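Storport's swap room opens Saturday with pens, paper and a lot of erasers

By Tsion Nigatu
16 July 2026

I have a weakness for stationery, so when I heard the old Degefa shoe store on the corner was turning into a swap room for school and office supplies, I went over before lunch and stayed until they wanted to lock up.

The idea is simple enough. You bring in the things from your desk drawer that you never use, you drop them in the bins by the door, and you take home whatever you need. There's no money involved and you don't have to bring something to take something. It's called Bikix (I asked what it means and got three different answers) and it opens to everybody this Saturday at 10.

I was expecting a couple of card tables. What I got was the full length of the store, with the old shoe shelves still up and every one of them in use. Notebooks are along the left wall, sorted by size. Binders are on the bottom shelves where the boots used to be. The pens have their own counter with scrap paper taped down so you can try them first, and I tried plenty — my hand still has a green streak on it.

So far 393 items have been sorted and shelved, and there are more boxes in the back waiting their turn. A lot of it came from the Clateo insurance office, which moved out of downtown last October and left its supply closet behind. That explains the 300 hanging folders, if you happen to need hanging folders. The rest came from people around town cleaning out their kids' rooms.

The rules for what you can bring are pretty relaxed. Scuffs and scratches are fine. Somebody else's name written on the cover is fine too, although they'd like you to cross it out. Dried-up markers are not fine, and neither are glue sticks with the cap missing, and please check the batteries in a calculator before you hand it over! Scissors go straight to the front desk and not in the bins.

Small stuff is where I lost most of my time. There are trays and trays of it, clips and sharpeners and rulers and the little odds and ends that end up at the bottom of a backpack, and I picked through all of it like I was at a yard sale. Brand names are all over the place, some printed so lightly that you have to tip the thing toward the window to read them. 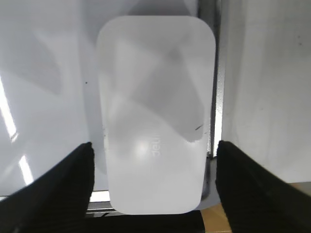
Marked "deli" in faint gray letters, with a short dark scratch on its face.

There's a limit of 20 small items per visit, mainly so the first person in line doesn't clear out the good pens. Teachers can ask at the desk for a bigger box, and those can be set aside for pickup during the week. I left with a stapler, a yellow legal pad and a ruler, and I dropped off a shoebox of pencils that had been riding around in my trunk since spring.

Bikix will be open Saturdays from 10 to 2 through the end of October. Parking is behind the building, and the entrance is on the street side. If you have more than one box to donate, use the back door and ring the bell.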